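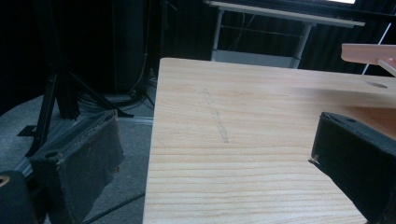 Edição n.º 40 | 23 de fevereiro de 2023

A volta da marmita (e do arroz de ontem)

Voltei a levar almoço de casa. Quem acompanha esta cartinha desde o começo sabe que eu já prometi isso em setembro, com direito a lista de compras e tudo, e que a promessa durou até o primeiro dia de chuva, quando desci para comer um pastel na esquina e nunca mais subi, por assim dizer. Mas agora vai! Estou na segunda semana e ainda não enjoei do meu próprio tempero, o que para mim já é recorde.

O empurrão veio da Terari, a lanchonete aqui embaixo, que passou o prato feito para um preço que eu não tenho coragem de escrever. Eu gosto de lá, gosto do feijão, gosto até da televisão ligada no volume máximo, mas todo dia não dá. Aí fui mexer no armário da cozinha atrás dos potes e descobri que tenho 16 tampas e 8 potes. Dezesseis! E nenhuma das que sobram serve em coisa nenhuma, já testei à noite, uma por uma, com o jornal da TV ao fundo. Se alguém souber para onde vão os potes, me escreva.

O que tem funcionado é cozinhar pouco e cozinhar coisa que melhora no dia seguinte. Lentilha, por exemplo. Abóbora assada com cebola roxa. Frango desfiado com bastante molho, porque frango seco requentado é castigo. Já o macarrão eu abandonei, vira um tijolo (a menos que você guarde o molho separado, mas aí são dois potes, e voltamos ao problema das tampas). O arroz vai bem se a gente pingar um pouquinho de água antes de esquentar e cobrir com um prato. E salada, só em pote à parte, com o limão inteiro viajando na bolsa e uma faquinha sem ponta. 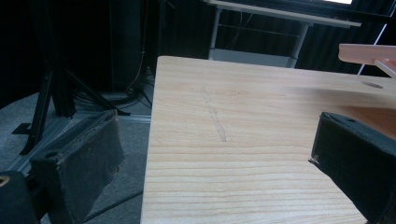 Planejar a semana é a parte que eu mais enrolava, e continuo enrolando, só que agora com método. Tentei aplicativo, tentei planilha, tentei um quadro da Wirholm com ímãs em forma de legume (lindo, caríssimo, hoje segura a conta de luz). Acabei voltando para o lápis e o papel de pão, em cima da mesa mesmo, e quem escreve assim conhece bem aquele risco cinza, fino e meio borrado, atravessando os veios da madeira clara. Eu implicava muito com isso. Hoje acho simpático, mesa de cozinha tem mais é que ter rabisco, e de qualquer jeito uma borracha branca macia costuma dar conta quando a visita é importante. No papel, anoto só o almoço de 2 dias de cada vez. Mais do que isso eu começo a inventar moda e termino com um maço de coentro murcho na gaveta.

Foi o Edem Sarpong, leitor antigo, quem me mandou a melhor dica do mês: congelar o feijão em porções pequenas, já temperado, e tirar na noite anterior. Ele compra o dele na feira da Grasamura, bem cedo, e deixa de molho com uma folha de louro. Fiz igual e fiquei besta com a diferença, o caldo engrossa sozinho! Aproveitei e fui conhecer a feira também, voltei com feijão, quiabo, uma pimenta que eu não devia ter comprado e goiabada para a sobremesa.

Sobremesa, aliás, é assunto sério. Um pedaço pequeno de doce no fim do almoço me segura a tarde inteira, e sem ele lá pelas quatro eu estou fuçando gaveta dos outros atrás de bolacha. Tenho levado goiabada com queijo, banana com canela ou, nos dias de preguiça, um bombom solto no bolso do casaco (não recomendo no calor).
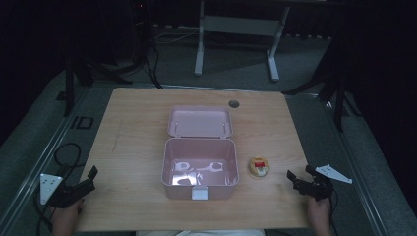
Marmita cor-de-rosa, ainda vazia.

Para quem quer começar, meu conselho é não sair comprando nada. Use o pote que tiver, de preferência um cuja tampa você já encontrou. Veja se fecha bem virando de cabeça para baixo com água dentro, na pia, e espere um minutinho. Eu pulei essa etapa e minha agenda até agora cheira a molho de tomate. Lave assim que terminar de comer, nem que seja só uma passada de água, e deixe secar aberto.

Na próxima edição quero publicar as receitas de vocês, então mandem! Vale sopa, vale torta, vale sobra de domingo. Só peço que não tenha peixe, pelo bem de quem divide o micro-ondas comigo.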